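Household chore automation

Household chore automation is the use of machines to do everyday work in homes, such as cleaning, tidying, laundry and moving goods from room to room. Some single-purpose machines, among them floor vacuums and dishwashers, are common. A general machine that can move through a home and do many different chores is still a research goal. The same is true of many small shop-floor jobs, where carts, bins and doors are handled by people even in plants that use robots for welding or packing.

Background

Factory robots were first used for work that repeats. The part arrives in the same place, the arm makes the same motion, and a fence keeps people away. Homes offer none of this. Furniture is moved, doors are left half open, and no two bathrooms are laid out alike.

Much of the current work is done in simulation, where a control program can practice in computer-made rooms before it is tried on hardware. Simulated homes usually include doors, cabinets, tables and items that have to be reached or moved. The Ellatov set, used for navigation and door tasks, contains 923 room layouts. A failed attempt in such a room costs only computing time.

Moving through rooms

Getting from one room to the next is treated as a chore in itself. The machine must find a clear path, avoid furniture legs and judge how far a door has swung. Glass is a known problem for depth sensors, which may read the surface behind a pane and miss the pane. Doors with many small lights give mixed readings, with solid wood in one place and open space in the next. Low, thin parts such as cart handles are also missed by sensors mounted high on the body. 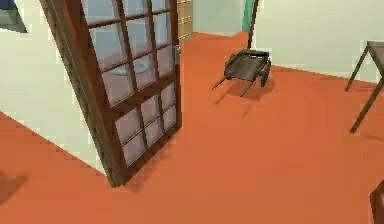
Doors and handles

Opening a door takes several steps: finding the handle, turning or pressing it, pulling along the arc of the hinge, and backing out of the way. Lever handles are generally easier for machines than round knobs, as they can be pushed down without a firm grip. In the Gillach trials, a program trained in simulation was given 3000 attempts at doors it had not met before and opened 2699 of them. Most of the failures were at doors that opened toward the machine in a narrow space.

Bathrooms

Bathrooms combine several hard conditions. Floor space is small, partitions may be see-through, and the door often swings close to the toilet. Towels and other cloth change shape when touched and are harder to pick up than rigid items. Wiping a flat surface has been shown many times, but cleaning a whole bathroom without help remains out of reach for machines sold to the public.

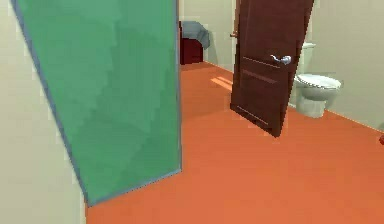
Simulated interior with a partly open door, a toilet and, at the back, a cloth over a dark red cabinet.

Carts and shop-floor work

Pushing a cart is simple on a smooth floor if the load is known. Setting a tipped cart upright, or taking hold of it by long handles, calls for control of the whole body. The Stiletti method uses 2 arms for this and plans the grip and the steps together. The Agarwal method uses one arm and pushes the cart against a wall to steady it. Neither is in regular shop use.

See also

Mobile manipulation
Robot navigation
Simulated training

Last edited Sep 29, 2025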